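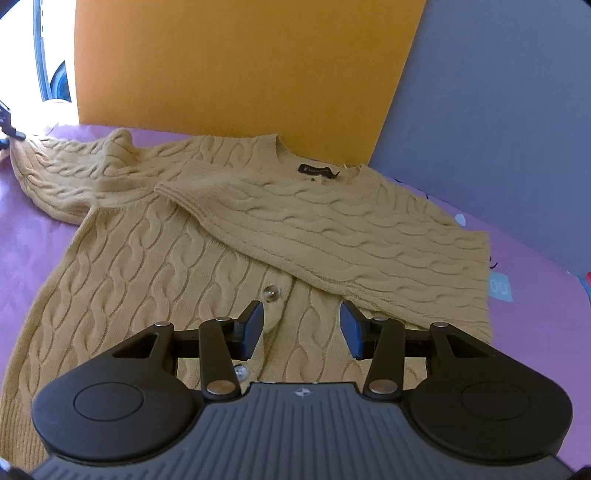

Ilstead, July

The cardigan was winning. It had been spread out on a pink-purple bedsheet with one sleeve flung off to the side and the other folded across its chest, like somebody who has eaten too much at a wedding, and the black gripper hovering over its buttons had been invited to do something about it.

I had come to the Jornari open day expecting robots. I am of the age that hears the word and wants legs, or at least a voice with a grudge. What Jornari had instead, in a converted seed warehouse behind Ilstead station, was laundry. Bags of it, hampers of it, a whole rail of winter coats waiting their turn in the heat.

The firm wants to teach machines to fold clothes. Its way of doing so is to have people fold them first, using a hand-held gripper in place of their own perfectly good fingers, with a camera recording every pinch. The recordings go into a system called Clokbridge, which chews on them for as long as it takes and then has a go itself. They have 68 kinds of garment on the list so far. Tights are not on it. I asked about tights and was given a look.

Visitors were allowed a turn before lunch. You hold the thing out in front of you and squeeze, and two flat black pads close on whatever is between them, which in my case was mostly air. I was given a tea towel, the nursery slope of folding. It took me four minutes and the result looked like something you'd find under a car seat. The young woman at the next table did a shirt, collar and all, in the time it took me to find a corner.

Knitwear is where the trouble starts. A cotton shirt has edges, and once you have an edge you have a plan. A cable-knit cardigan has lumps. It has those raised, twisting columns down the front, and more going across the sleeves, and when you pull one part the rest follows a moment later in its own good time. Then there are the buttons, which the pads either slide off or grab by mistake. My guide, a cheerful engineer in sandals, told me the staff draw lots for the cardigans. He said each one is meant to be folded 100 times, starting from a different heap every time, and that by the end people dream in wool.

The patterned bedding is deliberate, apparently. A machine brought up entirely on plain white tables goes to pieces when it meets a real bedroom, so the clothes are laid on whatever the staff can bring from home or the charity shops will part with. I liked this very much. Somewhere in the memory of a future butler there will be a thorough knowledge of other people's spare-room sheets.

After lunch (sandwiches, folded by hand) we were led through to see Moschos, the actual robot. It is two arms on a post, and it does not have a grudge, or none it would share. A bath towel was dropped in front of it. It considered the towel. It went on considering the towel until a man at the back coughed, and then it took two corners, lifted, and laid the thing in half as neatly as my grandmother would have done, though she'd have been on to the pillowcases by then. There was a round of applause, which I joined in with more feeling than I'd planned.

The second towel it threw on the floor.

I asked when I could have one. The cheerful engineer said that Moschos currently gets through a mixed basket in 109 minutes, provided someone stays nearby, and that the price was not something they were discussing. I said that I could be paid to do it in twenty. He said yes, but would I? He had me there -- the basket on my landing has been waiting since Easter.

There have been more than 300 visitors since the open days began, and Jornari has noticed that nearly all of them ask about fitted sheets. So did I. The answer is that they have tried it once, late in the evening after most people had gone home, and would like to leave it there for now.

On my way out I passed the knitwear table again. They had another twenty cardigans to go before the doors shut at five, and someone had put the kettle on.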